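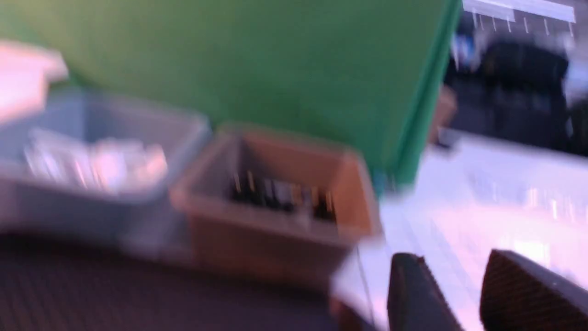 A plastic bin in front of a green panel.

Let people mend what they own

08/01/2018

My kettle stopped working in October. The switch at the base no longer clicked down, and the fault looked simple enough. I turned the thing over and found no screws, only a smooth disc glued in place. The maker, Azar, told me by email that the part was not sold separately and offered me a discount on a new kettle.

I took the discount. Most people would, and that is the trouble.

Household goods in this country are sold as if they had no insides. You may own the outside and use it, but once something goes wrong you are expected to hand it over or throw it away. I think the law should say otherwise. Anyone who sells an appliance should have to sell the parts for it, at a fair price, for at least 12 years, and should have to publish the instructions for fitting them.

The usual objection is safety. Electricity is dangerous, the argument goes, and people who don't know what they are doing will hurt themselves. Some will. People also hurt themselves on ladders, and we still sell ladders. My father's generation wired their own plugs because appliances came without them, and a leaflet in the box told you which wire went where. A clear leaflet is safer than a man with a bread knife trying to prise off a glued base, which I admit is how my evening with the kettle went.

The second objection is cost. Keeping parts on a shelf takes space and money, and the makers say it would push prices up. It might, a little. But we are already paying. In Skoretby, where I live, the council's recycling site took in 1,465 small appliances over the past year, and everybody in town pays for that through their council tax. The repair shop on the high street looked at 329 items in the same period. The owner told me most of the ones he turned away were beaten by a missing part costing less than a sandwich.

I don't want to paint every firm as a villain. Trumomus still sells belts and seals for vacuum cleaners it stopped making years ago, and the diagrams are on its website for anyone to print. Mine is on its third belt. Pludari, on the other hand, uses a screw head on its toasters that fits no tool I have been able to buy. Somebody sat in a meeting and chose that screw. I would like to hear the reason.

There is also the matter of habit. A child who never sees anything opened up grows into an adult who assumes nothing can be. I see it in my own family. A torch goes dim and somebody says we need a new torch, before anyone has looked at the battery. Schools could help with this, and one or two do, but there is not much point teaching a class to mend things that have been built so they can't be mended.

A petition on the subject has been going round the town and needs 2,000 names before the council will debate it. The council cannot change the law on its own, and I know that. It can write to our MP, and it can stop buying sealed equipment for its own offices — that would be a start, and it would cost nothing to put in the next contract.

I have signed. The old kettle is in the cupboard under the stairs, in case the part ever turns up.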